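4.2 Dishwasher task with the Kirnow kit

The second product in our review is the Kirnow kit, which Lolmont offers as a ready package of mounting parts, control software and a small library of kitchen tasks. We installed it in a kitchen with a wooden countertop and a dishwasher, and we kept the default settings from the manual. Hafiz Oei made the installation, and Minttu Ruotsalainen supervised the trials. As in Section 4.1, the upper rack was pulled out before each trial began. We performed 97 trials with the plate and 75 with the red-handled utensil.

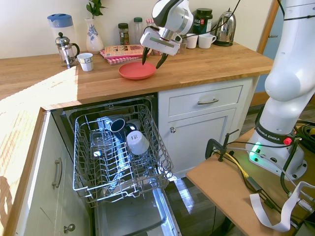
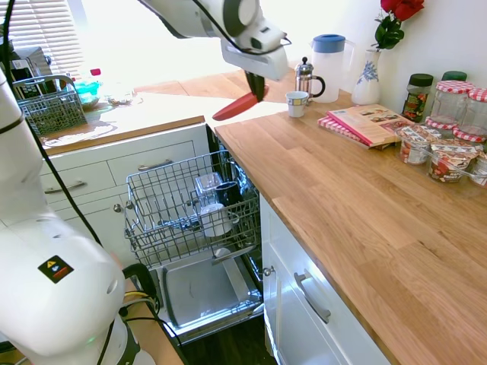
Figure 3. Work with the Kirnow kit at the open dishwasher. First picture: gripper over the coral-red plate. Second picture: gripper holding the red-handled utensil.

The plate was the more difficult object for us. It is flat, so the fingers must come close to the rim at a correct angle, and in 11 trials the operator had to stop the arm and start again. For the utensil no such stop was necessary. The manual does not mention thin or flat dishes, and we think that Lolmont should add a page on this. The support service answered our questions on the same day.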